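**Budget d'acquisition d'un robot roulant pour le relevé des accotements : quels postes prévoir ?**

*Question posée par le service voirie, secteur de Mundham*

Notre service prépare pour le mois de mai une demande de crédits portant sur l'acquisition de deux robots roulants destinés au relevé de l'état des chaussées secondaires et de leurs accotements. Le linéaire concerné est de 67 kilomètres, en grande partie sous couvert forestier. Nous avons reçu une offre de la société Hornico et attendons celle de Hutapea. Les deux fournisseurs présentent le matériel nu, sans indiquer clairement ce qui relève de l'investissement et ce qui relève du fonctionnement. Quels postes convient-il d'inscrire au dossier, et sur quelle durée faut-il amortir l'équipement ?

**Réponse 1** (acceptée)

La durée retenue par notre établissement est de cinq ans pour le châssis et les capteurs. Les batteries font l'objet d'une ligne distincte. Il est recommandé de faire figurer au dossier :

- le matériel, y compris un jeu de batteries de rechange par unité ;
- le transport sur site (remorque ou aménagement d'un fourgon) ;
- la licence du logiciel de traitement, à classer en fonctionnement si elle est annuelle ;
- la formation des agents ;
- l'assurance et, le cas échéant, les frais liés à l'arrêté de circulation.

Le dernier point est souvent omis. L'instruction de l'arrêté nous a pris plus de temps que la passation du marché. Il convient par ailleurs de demander au fournisseur un engagement écrit sur le délai de remplacement d'un capteur.

Torunn Söderlund, service des équipements, Patstead

**Réponse 2**

Voir avec votre service des achats. Chez nous tout est passé en location.

**Réponse 3**
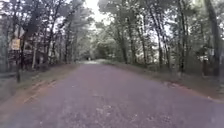 Le choix du mode de localisation pèse davantage sur le budget que celui du châssis. Un récepteur satellitaire seul peut suffire en terrain découvert ; sous les arbres, il faut chiffrer une solution complémentaire. Sur une voie étroite comme celle-ci, où les houppiers se rejoignent presque et ne laissent qu'une petite trouée de ciel, nous exigerions un essai avant toute commande. L'accotement de terre brun-rouge, à gauche, porte de légères traces parallèles à la chaussée : ce type de bordure doit figurer au cahier des charges si le relevé ne se limite pas au revêtement.

Notre marché prévoyait un taux de couverture de 97 % du linéaire, vérifié à la réception, avec retenue sur le solde en cas d'écart. Hutapea avait accepté la clause, Hornico avait demandé que les sections boisées en soient exclues. Je joindrais donc à la consultation la liste des tronçons sous couvert.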